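Equipment Planner, Home Robotics - join us at Gekidex

Posted 2/10/25
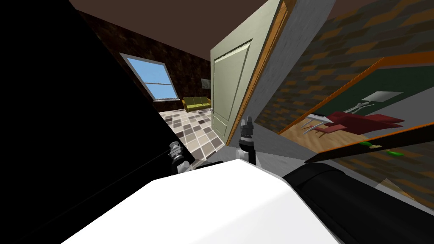
We're looking for someone who gets a small thrill from a well-built budget sheet. Our home robotics group is growing and we need a person to own the buying plan for it: which arms, which grippers, which spares, how much computing time, and in what order.

Most of our work still happens in simulation, with two-armed robots in furnished rooms, and we're very fond of it. But the first physical machines have to be ordered by February and there is plenty to sort out before then. You'd be coming in at exactly the right moment!

What you'll be doing

Building the equipment plan for the next 3 years with the engineers, and keeping it up to date when they change their minds (they will).

Getting quotes and comparing them properly - delivery, training, service visits and spare fingers included, as well as the price on the front page.

Deciding with the team what can stay in simulation for now and what needs real hardware. Project Nyarko is the big one here: 2 arms on a single base, and a long list of household jobs to try.

Looking after the small-purchases pot of £2,000 a month. Anything over that goes to the monthly spending meeting, and you'd put the case.

What we'd like from you

You've bought technical equipment before, for a lab, a workshop, a hospital department, anywhere really. You can read a data sheet and ask a supplier an awkward question nicely. You don't need to write code, though you should be happy sitting with people who do and asking what a part is for.

Knowing your way round grippers or motors would be lovely. So would experience of leasing, as we haven't settled whether to lease or buy the bases.

The practical bits

Full time or four days a week, permanent. Two days in the office, the rest wherever suits you. There's a training allowance of £2,000 a year and we do like people to spend it.

To apply, send a CV and a page on a purchase you planned that went well, or one that didn't and what you'd change. We'll reply to everyone.

Related vacancies
Simulation Room Builder - Gekidex
Test Technician, Nyarko - Gekidex
Stores and Spares Assistant - Prekico
Purchasing Officer (part time) - Onov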